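Notebook, gait and footwear bench

25th April

Insole drift, continued. Writing this up before I talk myself into liking the result.

Background for anyone picking the book up cold: the Cesutine insole is sold to stage runners on the claim that it "holds its shape day after day." The Olum crossing people have asked us whether they should put it on the kit list for their runners in May. It's a multi-day run on gravel and hard-packed dirt, mostly flat, hot, no shade to speak of. They want a yes or a no. I don't think we have either.

What we did. Took 3 pairs out of the box, same size, same batch printed on the bag. Measured heel and forefoot thickness with the dial gauge at the marked spots. Put them on the Clonder press and cycled them at what the manual calls "walking-run load," a phrase I have never seen defined anywhere. Let them sit overnight, measured again, repeated. Warm box on for the second half of it, because a cold insole on a bench tells you very little about a foot in a shoe on a dirt road in the afternoon.

What we got. Forefoot lost nearly 7 percent by the last reading. Heel lost less, but one left heel came back thicker than it started, and I don't believe that for a second. Either the gauge foot landed on the edge of the seam or I wrote the first number down wrong. Remeasured it and got something in between, so now I have a third number I don't trust. Leaving all of them in the table. Please don't tidy it.

The plain foam insole we keep as a control lost about the same at the forefoot. I want that noted in large letters because the brochure has a graph with "ordinary foam" falling off a cliff, and ours did nothing like it. Maybe their ordinary foam is worse than our ordinary foam. They don't say what it was. They don't say how many they tested either, and the vertical axis doesn't start at zero.

Things wrong with our own test, so I can't be accused of only picking on theirs:

The press comes straight down. Feet don't. A tired runner scuffs and rolls in, and on the third or fourth day of anything long most people are landing nothing like they did at the start.

No sweat, no grit. I suspect grit does more damage to the top cover than load does to the foam, and we have no measurement for it at all.

Warm box drifts. It was 2 degrees under the set point when I came in and I have no idea for how long. Door seal again.

Overnight rest is generous. Runners take their shoes off at camp, sure, but they also leave them in a tent, in a bag, under another bag.

Wear diaries. We have the ones from last year's Olum runners and I went through them again hoping for something useful. Plenty of pages on blisters and food, one very long complaint about the road. Several people wrote that the insoles "felt dead" by the end. Several of the same people also wrote that their legs, their pillow and the porridge felt dead. I would not hang a kit list on it.

For the record, the supplier's sheet quotes 200 km of life. Our cycles don't convert to kilometers without assuming a stride length and a body weight, and you can get any answer you like by choosing them. I tried it both ways on scrap paper and threw the paper out.

Where I am tonight: no evidence it's bad, no evidence it's better than what comes in the shoe. If they must have a sentence, it's "bring a spare pair of whatever you've trained in." They won't like that, there's no product in it.

To do: fix door seal. Remark the gauge spots with a finer pen. Ask supplier for raw numbers (again). Try a wet and sandy pair, same cycles, and see if the cover goes before the foam does. 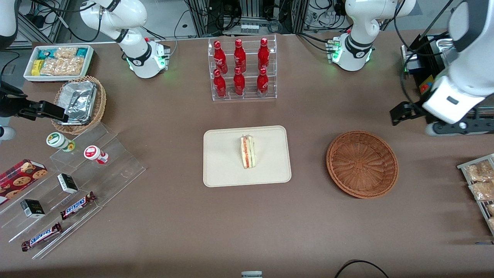 Penciled in under the entry, in a different hand: before you send Olum anything, run the control pair in the warm box too. As I read the table it only ever got cycled cold, so "about the same" is comparing two different tests. I'd agree on the spare pair either way.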